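Foro > Manipulación móvil > Mantenimiento y puesta a punto
Tema: Pinza derecha pierde agarre con papeleras y cubos (humanoide de dos brazos, tareas de baño)

fhaugen
Buenas. Llevamos desde enero con un humanoide de dos brazos haciendo tareas de baño en un piso de Visville. Pinzas paralelas de dos dedos en ambos lados, un operador con mando y las cámaras en cabeza. El lado izquierdo va bien. El derecho, cuando coge un recipiente por el borde, empieza a ceder a los pocos segundos: el borde gira entre los dedos y el cubo se inclina.

Lo que he hecho hasta ahora:
Limpiar los dedos con alcohol isopropílico.
Cambiar las almohadillas por las de repuesto del mismo lote.
Subir la consigna de fuerza de 60 a 75 por ciento.
Rehacer el cero de la pinza con los dedos cerrados.

Con la consigna al 75 aguanta más, pero la temperatura del motor sube y a la media hora salta el aviso. No quiero trabajar así. ¿Alguien ha tenido esto en un solo brazo?

marisol_t
¿Los contadores de ciclos de las dos pinzas son parecidos? Si la derecha hace casi todo el trabajo, yo empezaría por el husillo. Con holgura en el husillo los dedos cierran bien en vacío y luego abren un poco al cargar.

fhaugen
No son parecidos. La derecha lleva más de 2000 ciclos desde la última revisión y la izquierda 207. No había mirado ese dato, gracias.

tornillo_m3
Yo no tocaría el husillo todavía. Desmontar una pinza por un síntoma que puede ser de colocación es perder una mañana. ¿Cómo entra la pinza al borde? Si coges el recipiente por un solo punto, todo el peso hace palanca sobre las almohadillas. Con un borde redondo, además, el contacto es casi una línea. Pon una foto de la postura.

fhaugen
Puede ser. La postura la elige el operador, pero casi siempre acaba en lo mismo: brazo derecho bajo, pinza sobre el borde de la papelera, y el izquierdo delante del lavabo con la pinza abierta. El mueble obliga bastante, porque la encimera sobresale y el brazo tiene que entrar por el lado de la puerta.

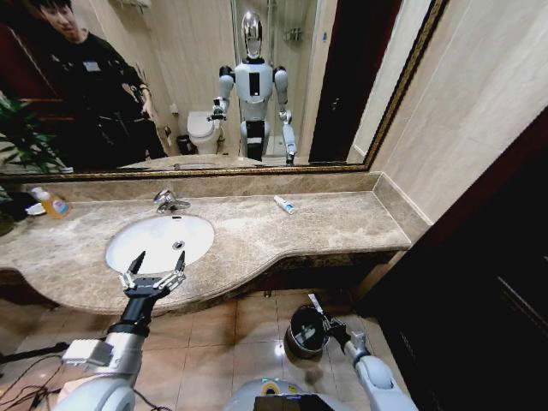
Obinna Chukwu ve más probable el cero que el husillo, y pide que se repita con la pinza caliente. Según él, si el cero se hace nada más encender, a primera hora, la lectura de posición se desplaza después y la consigna de fuerza deja de corresponder con lo que hay en los dedos. Recomienda quince minutos de abrir y cerrar en vacío, poner el cero y comparar con el valor guardado.

fhaugen
Hecho esta tarde. En frío el encóder daba 200 cuentas con los dedos cerrados y en caliente 291. Son 91 de diferencia. En la izquierda el desplazamiento es de 12. He guardado el cero en caliente y con la consigna al 60 mejora, aunque sigue girando un poco.

marisol_t
91 cuentas contra 12 no me parece solo temperatura. Las dos pinzas están en la misma habitación y son iguales. Sigo diciendo husillo, o la tuerca. Prueba esto, que no requiere desmontar:

1. Par fuera, pinza sin tensión.
2. Mete una galga de 5 mm entre los dedos y cierra con la consigna mínima.
3. Intenta separar un dedo con la mano mientras miras la lectura.
4. Si el dedo se mueve y la lectura no, la holgura está entre el motor y el dedo.

Obviamente para el paso 2 tienes que volver a dar par. Y el paro de emergencia al alcance de otra persona, no del que mete la mano.

tornillo_m3
La prueba está bien, pero mide holgura en la dirección de cierre. El problema que describe es que el borde gira. Eso es par sobre las almohadillas, y ahí manda el ancho de contacto. Puedes tener una pinza recién salida de fábrica y que te gire igual.

marisol_t
Entonces giraría también con la izquierda.

tornillo_m3
¿La ha probado con la izquierda? No lo ha dicho en ningún momento.

fhaugen
No lo había probado. Lo hago mañana con la misma papelera y la misma altura.

k_ruben
Mientras tanto, revisad también los tornillos que sujetan los dedos. En los nuestros, que son de Norum, se aflojan los dos de abajo. Los apretamos con llave dinamométrica y fijador de resistencia media, y marcamos la cabeza con rotulador para verlo de un vistazo. El par exacto miradlo en la hoja de vuestra pinza, no copiéis el de otra.

fhaugen
Actualizo. Resultados del martes:

Izquierda, misma papelera vacía, consigna 60: gira algo a los 40 segundos.
Derecha, mismas condiciones, cero en caliente: gira a los 15 segundos.
Prueba de la galga, izquierda: sin movimiento apreciable.
Prueba de la galga, derecha: 0,4 mm sin cambio en la lectura.
Tornillos de los dedos: uno flojo en la derecha, apretado antes de la prueba de la galga.

O sea que hay holgura en la derecha, y además el agarre por el borde no es bueno con ninguna de las dos.

tornillo_m3
Lo de la izquierda es lo que yo decía. El arreglo de la pinza te va a dar esos 25 segundos, no más.

marisol_t
25 segundos en una tarea que dura 20 son suficientes. Cambia la tuerca y luego discutimos almohadillas.

fhaugen
Voy a hacer las dos cosas. He pedido la tuerca y un juego de almohadillas más anchas a Ikonen. Si alguien ha usado las de silicona blanda en ambiente húmedo, me interesa saber cuánto duran.

k_ruben
Las usamos en la cocina de pruebas de Jirnthorpe. Agarran mejor, pero cogen jabón y pelusa y hay que lavarlas todos los días. Con agua templada y secar, nada de alcohol, que las endurece. Al mes y medio el canto estaba comido y las cambiamos.

fhaugen
Apuntado lo del alcohol. Es posible que las mías ya estén endurecidas por eso, las limpiaba a diario.

marisol_t
Al montar la tuerca, grasa en poca cantidad y recorrido completo diez veces antes de poner el cero. Luego el cero en caliente, como dijo Obinna. Y si el operador puede alternar de brazo, que alterne, o dentro de unos meses estás otra vez igual.

fhaugen
Alternar es complicado en este baño, por la puerta. En el otro piso sí se puede.

Última actualización por ahora. Tuerca cambiada, la vieja tenía el primer filete gastado. Galga en la derecha: sin movimiento apreciable. Desplazamiento del cero entre frío y caliente: 14 cuentas. Consigna de vuelta al 60, con las almohadillas originales gira a los 45 segundos. El aviso de temperatura no ha vuelto a salir en dos turnos. Las anchas no han llegado.

tornillo_m3
Buen resultado. Cuando lleguen las anchas repite con la papelera llena, que vacía pesa poco.

fhaugen
Sí, la repetiré con carga y pongo aquí los tiempos. Dejo el tema abierto hasta entonces.

Folke Haugen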